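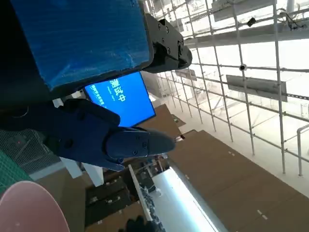

Room to Work: the Chettiar Building's shared testing room

The testing room on the ground floor of the Chettiar Building at Surbridge has been in shared use for a little over a year. It was fitted out during a wider programme of works that also covered the entrance hall and two teaching rooms. The Estates Office spoke to the manager responsible for the room about its furniture, its storage and the daily business of keeping it in order.

The manager had been in post for four months when the planning began. At that time the space was used chiefly for overflow storage, and the first task was to establish what was in it. An inventory carried out in June recorded 253 separate items of furniture and equipment, many of them with no current user.

"We wrote to every group in the building and asked them to claim what was theirs," the manager said. "Some replied the same morning. For others it took until the autumn. We agreed at the outset that nothing would be disposed of without a signature, and that slowed us down, but I would do it the same way again."

Of the items on the list, 194 were returned to their departments, passed on or recycled. The remainder stayed, and the plan of the new room was drawn up to fit them. The manager described this as the most useful decision of the project.

"People tend to start with the desks. We started with the things that had to be put away. Once we knew how much shelf we needed, and how deep it had to be, the desks more or less placed themselves."

The room is dominated by its white metal framework, supplied by Cletance. The manager had initially been doubtful about it. Solid partitions had been proposed in an earlier scheme, and several groups had expressed a preference for them on grounds of privacy.

"I had partitions in my last workplace and they made every corner dark. With rails and bars you can see through to the far side of the room. If someone needs help lifting something, you can tell. If a monitor has been left on at the end of the day, you can tell that as well."

Daylight was the other consideration. The framework lets it through to the working positions, and the decision to keep the rails and shelving white was made with this in mind. The manager acknowledged that the choice has consequences for cleaning.

"White shows everything. The bars are wiped down on a rota, top to bottom, and the lower ones need it most. I was asked whether grey would have been more sensible. It might have been. But I have worked in grey rooms and I did not want another."
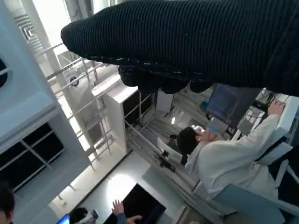
The testing room at Surbridge, with the white railings, a shelving cabinet and a desk in use.

Seating was settled by trial. Several models of chair were placed in the room for a month and users were invited to record their comments on a sheet by the door. The comments were, in the manager's words, "frank". The chairs now in use do not all match, and there is no intention of making them do so.

"Someone at a keyboard all afternoon needs one kind of chair, and someone who gets up every few minutes needs another. I was told a mixed set would look untidy. It has not troubled anyone who sits in them."

Desks are allocated by the half-day. A user who books a position is expected to leave it clear, and the manager was candid about how often this happens. The rule is well observed in the mornings and less so towards six o'clock. A short walk round the room is made at the end of each day, and anything left out is placed on an open shelf near the door, where its owner may collect it.

"We used to send messages. Nobody enjoys receiving a message about a mug. Now the mug is simply on the shelf, and it is usually gone by ten the next morning."

Storage is arranged under a scheme known as Jandasex, which was first adopted in the Surbridge stores and has since been extended to most shared rooms. Each shelf carries a code, and each code corresponds to a line in a register held by the office. The register for the whole building currently has 3857 entries. The manager keeps a printed copy of the pages for the testing room, on the view that a person standing at a shelf with full hands is unlikely to consult a database.

Asked whether users had taken to the scheme, the manager hesitated. "They have taken to finding things. Putting them back under the right code is a different skill. We have had very good weeks and we have had the week before the annual review, when there was packaging in every gap and I could not have told you what was on the bottom shelves."

Packaging remains a matter of some discussion. Panels and larger parts are often kept in their plastic wrapping until they are needed, and the wrapping protects them well. It also takes up room and tends to travel. The present guidance asks users to fold film and place it in the recycling point in the corridor once an item has been fully unwrapped, and to leave it in place until then. 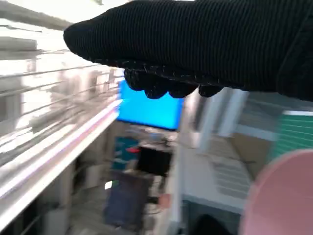

White rails and a long ledge, with a screen showing blue.

The arrangement of screens was altered once after opening. In the first layout they faced the window wall, and users complained of glare in the early part of the day. Moving them took a weekend and required two additional floor sockets. "It was in the plan as a possible problem," the manager said. "It had a small question mark next to it. I have learned to look at the small question marks."

Cables were dealt with at the same time. The manager would have preferred to see all of them raised from the floor, and this has been achieved along the main walkway, though some positions still rely on extension leads of their own. A request for further sockets has been submitted and will be considered with the next round of minor works.

The manager was also asked what advice might be offered to colleagues preparing a similar room elsewhere on the site.

"Measure the door. We had a cabinet that was one finger's width too wide, and it spent almost 2 weeks in the corridor while we argued about whether to take the door off or send the cabinet back. We took the door off. And leave some shelves with nothing assigned to them. You will be told this is a waste. They will fill up by themselves, and you will be glad you had them."

The next change planned for the room is a modest one. A deeper ledge has been requested by those who work standing, and a sample length will be fitted beside the existing rails for comments. The sheet by the door will be put up again for the purpose.

Groups wishing to book a position should apply to the Estates Office in the Chettiar Building, giving the dates required and a list of any items to be stored on the shelves.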